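Why Does Soap Make Things Clean?
3 min read

Grab a plate with butter on it and hold it under plain water. The water slides right over the butter and leaves it sitting there! Water and grease just don't mix. So how does soap get that plate squeaky clean?

It all comes down to tiny things called molecules. They are much too small to see, even with a magnifying glass. A soap molecule is shaped a bit like a tadpole. Its head loves water. Its tail can't stand water, but it loves grease!

When you scrub, all those tails dive into the grease and grab on. The heads stay outside, facing the water. Soon each little blob of grease has a ball of soap around it (scientists call this ball a micelle, say "my-SELL"). Now the water can carry the whole ball away, grease and all. Whoosh! 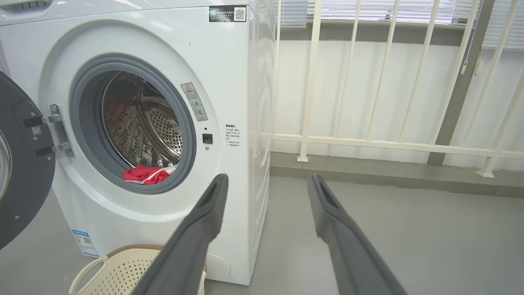
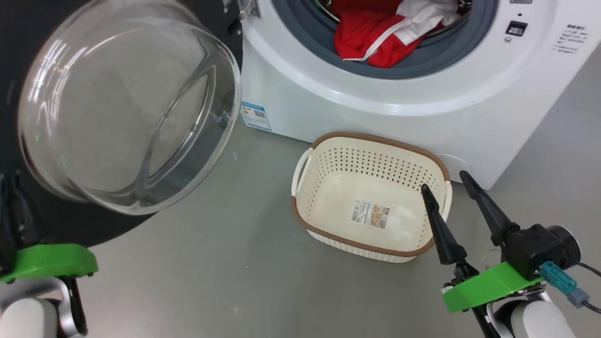
Front-loading washing machine with the door open and red clothing in the drum.

Clothes need one more thing, and that's movement. Dirt hides deep between the threads, so the fabric has to be lifted, dropped and squished again and again to let the soapy water get in. Then comes rinsing, when fresh water carries the soap and dirt away.

Try it yourself! Pour some water into a clear jar and add a spoonful of cooking oil. Put the lid on tight and shake. Wait a bit, and the oil floats back to the top. Now add a squirt of dish soap and shake again. What does the water look like this time? Draw both jars in your notebook, and wash the jar out when you're done (you've already got the soap in there!).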